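Seed swap returns to Daly Hall in August

Gardeners who have been looking at their bean pods and wondering what on earth to do with them all will be glad to hear that the Daly Hall seed swap is coming back this August, a little bigger than last year and with a good deal more room to move around in.

The swap began eight summers ago, when Dymphna Lenihan found herself with far more hollyhock seed than one front yard could use and put a note up in the window of the Darkidlow bakery. She expected a couple of neighbors. By lunchtime there was a line past the post office, and one man had brought a pillowcase full of dried sunflower heads (he went home with leeks, and was very happy about it).

Last year 852 packets changed hands between the opening of the doors and the last cup of tea, and 31 households brought seed they had saved from their own plants. The tomatoes went first, as they always do. Lenihan would love to see more flowers on the tables this time, especially old-fashioned sweet peas and anything that does well in the heavy clay down by Hodinik Creek.

Brendan Moynihan will be giving a short talk on drying and cleaning seed, and he is happy to look at anything people bring along, including the mystery squash that seem to turn up in everybody's compost. "If you don't know what it is, write that on the envelope," he said. "Somebody will want it more, if anything."

Doors open at 2 p.m. and there is no charge to come in. You don't need to bring seed to take seed home, and beginners are very welcome. Please use the side entrance on Pretar Lane, as the front steps are being repaired.

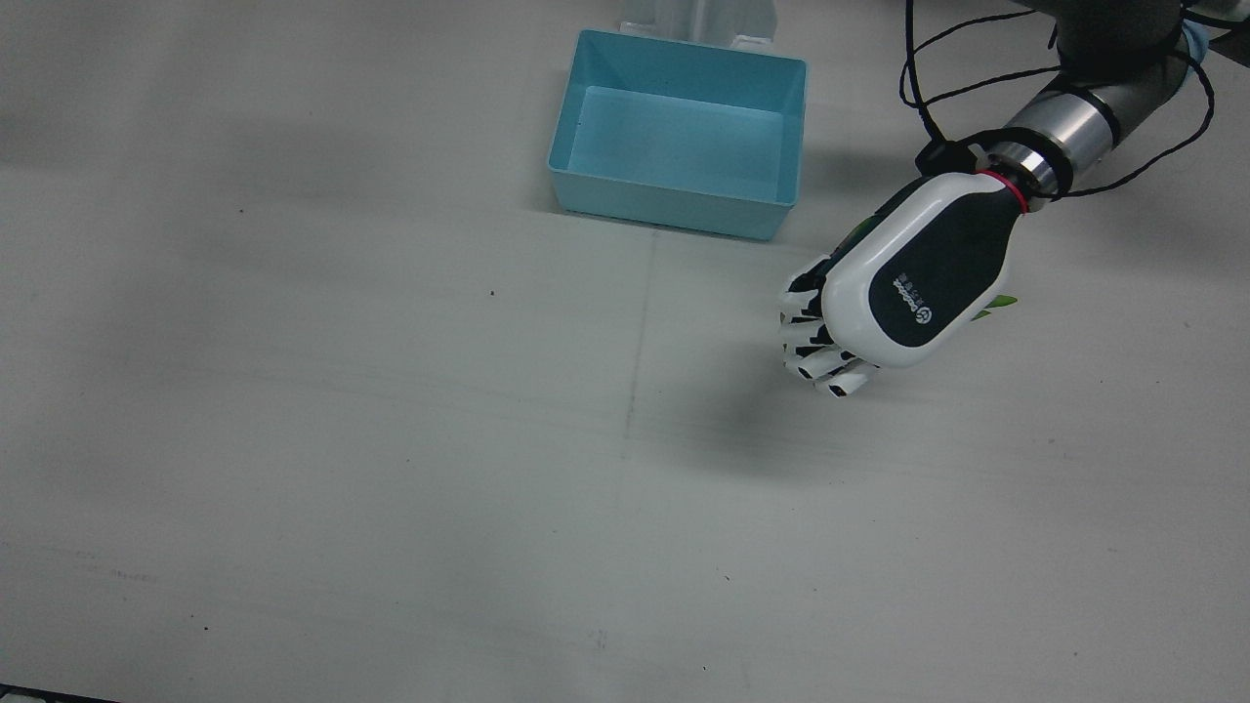
Seed should be fully dry and in paper envelopes, with the name of the plant and the year it was gathered written on the front in pencil or ink that won't smear. If you have larger things to pass along, such as garlic or whole gourds, an open plastic bin like the light blue one on the off-white table does very nicely, and you are welcome to carry it home again afterward. Lenihan asks only that you put your name on the bottom, having gone home with the wrong one herself last year, and the right one is still out there somewhere.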